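Can a Robot Do Your Chores Yet?
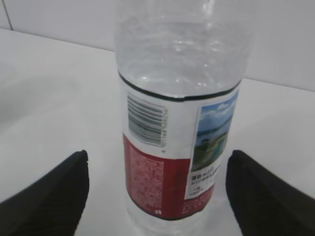 Hussam Darwish wrote in to ask why, if robots can build cars, he still has to clear the table after dinner. Good question, Hussam! I've wondered the same thing with my hands in the dishwater.

Building cars is a lot of work, but a factory is very tidy. Each part shows up in the same spot, facing the same way, and the robot can make the same move up to 3,000 times. Your kitchen is a mess next to that (so is mine). The cups move. The cat moves. Somebody leaves a spoon in a weird place.

Now think about picking up a bottle of water. You did it today without thinking. A robot has to work out where the bottle is, put one finger on each side, and then squeeze. Squeeze too little and it slips. Squeeze too hard and the thin plastic crumples – and if the cap is off, you get a fountain! Clear plastic is tricky too, because a camera can look right through it to whatever is behind. A printed label gives the robot something easier to spot.

So can machines do chores? Some of them, a bit. Robot vacuums have been bumping around living rooms for years. Some warehouse robots pick things off shelves all day long. Folding a T-shirt is harder, because cloth never lands the same way twice, and a robot may need minutes for a shirt you could fold in 15 seconds.

Want to feel what it's like? Put on thick mittens, close one eye, and use only two fingers to move an empty plastic bottle across the table. My first 2 tries ended on the floor.

And sorry, Hussam, you're still on table duty tonight.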